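Open Papers > Home and Daily Life > Textiles

We use cookies to remember your reading settings and to count visits. Accept all | Manage choices

4. What happens to a cloth once it is folded

4.1 The fold as a halfway house

Advice on household linen tends to stop at the fold. The towel is squared off, the corners meet, the author moves on to pillowcases. What the towel does next is taken to be obvious: it goes away. Our diaries suggest that a good deal of folded cloth does no such thing, at least not on the same day, and that the stretch between folding and putting away is long enough to deserve a section of its own.

The material comes from 60 households in Jesesstead and on the Bikside estate, who kept what we called the Pisitz diary for six weeks, starting in October. Each entry recorded one item or one pile, the place where it was set down, and the place it went to afterwards. We ended up with 1373 usable entries. The unusable ones were mostly shopping lists, plus one rather good account of a quarrel about a duvet cover, which we have kept for our own pleasure.

Entries were sorted with the Hirose sheet, a one-page form that puts cloth into three states: loose, bundled and folded. "Bundled" was meant as a small middle class for things that had been gathered up but had not been given any particular shape. It became the busiest box on the form. We had underestimated how many people regard a bundle as a finished piece of work.

4.2 Baskets and surfaces

Two places account for most of the waiting. One is the basket, the other is whatever flat surface lies nearest to it. They take different kinds of cloth, and our diarists kept to this division with a firmness they did not show elsewhere, for instance in returning the diaries.

Bunched cloth goes in baskets. Folded cloth goes on surfaces. When we asked why, the usual answer was that a folded thing put in a basket stops being folded. This is fair. A basket has curved corners and a floor narrower than its rim, and a towel folded to suit a shelf seldom suits it. A deep basket also asks the hand to go in from above, so that whatever is reached for underneath drags the top item out of true. Several diarists noted that they had folded the same towel twice in one afternoon. One had done it three times and blamed the basket by name.

Figure 4 shows the division in a small and tidy form. The dark grey cloth has been folded into something close to a square and laid on the white tabletop, with its small tag sticking out at the left edge. The perforated basket has been given the less settled company.
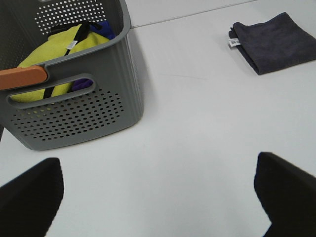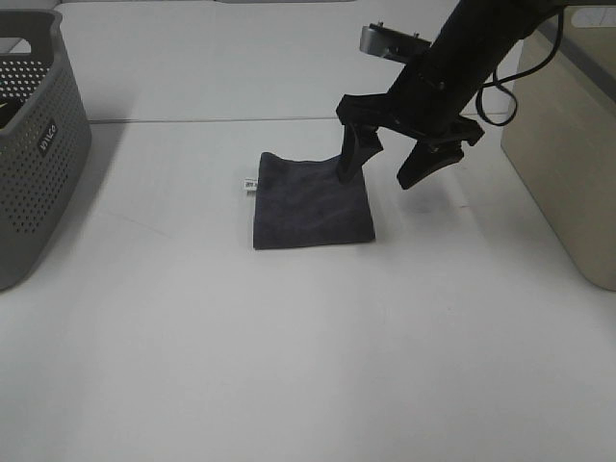 Figure 4. Folded dark grey cloth on a white tabletop, with a grey plastic basket. The first view shows bunched yellow-green cloth in the basket, with some blue tucked behind it.

Edileuza Peixoto, reading a draft of this section, objected that we had made the tabletop sound like a decision. In her view most folded cloth is on a table for the plain reason that the person was standing at one, and had there been an ironing board or the lid of a piano within reach, the cloth would be on that. She added that the fold is often done with the last of one's patience and that nobody should read a theory into where it lands.

We take the point, with some reluctance, having already written the theory. The diaries give her partial support. Where a table was close by, the table was used. Where it was not, people used beds, stairs, the arm of a sofa and, in one Bikside flat, the top of a fish tank (lidded). But in over 200 of the entries the diarist had carried a folded item past one free surface to reach another, and standing still will not explain that. Beds were often passed over in this way. A pile on a bed must be moved by bedtime, and our diarists knew themselves well enough to avoid making promises.

4.3 Tags, edges and the matter of which side shows

The tag is a small thing to have taken up so much of our coding time. A care label sewn into a seam will, under most ways of folding, either vanish into the middle or stick out at one side. Household manuals are in favour of vanishing. The diarists were split, and those who let the tag stick out were the more interesting group to talk to.

Some had simply not noticed. Others used the tag as a handle for finding the corner again, or as a quick means of telling a cleaning cloth from a face cloth of much the same colour. One Jesesstead diarist folded every cloth with the tag to the left, and was dismayed to learn on seeing her own entries that she had only been doing it for a week. Before that it had been the right. She could give no account of the change and asked us whether other people's tags had moved as well. (They had not, so far as we could tell.)

Edges caused less feeling. A fold with one corner a little raised was passed as folded by all the coders, as was a fold with a soft or fuzzy edge. Thick cloth does not crease sharply and there is little to be gained by pretending that it will. We did at first try to mark folds out of ten, and gave up when it became clear that the marks followed the coder's mood and the distance to lunch.

4.4 Bundles reconsidered

It would be easy to treat the basket as the place where effort ran out. The diaries are kinder. Bundled cloth was often cloth with a job ahead of it: bright things for the gym bag, a cover waiting for its cushion, cloths that would be used and washed again before a drawer could do them any good. Strapped or corded items were nearly always bundled, and the folders among our diarists spoke of straps with real bitterness. A strap has no flat state. It can be tucked under, after which it comes out again.

We also found that colour did more sorting than we had allowed for. Several households kept dark folded cloth apart from bright bundled cloth and described the arrangement as a system. When pressed, two of them agreed that they owned no bright cloth worth folding. The form was altered on 7 January 2022 to give colour its own line, too late for the early diaries, and the results in Section 5 should be read with that gap in mind.

Get new papers on home and daily life in your inbox once a month. Sign up | No thanks

Related papers
Drawers that will not close: a survey of overfilled storage
The second-best tea towel and when it is used
Stairs as shelving in narrow houses
Odd socks: how long is long enough to wait?
Airing cupboards after the boiler has gone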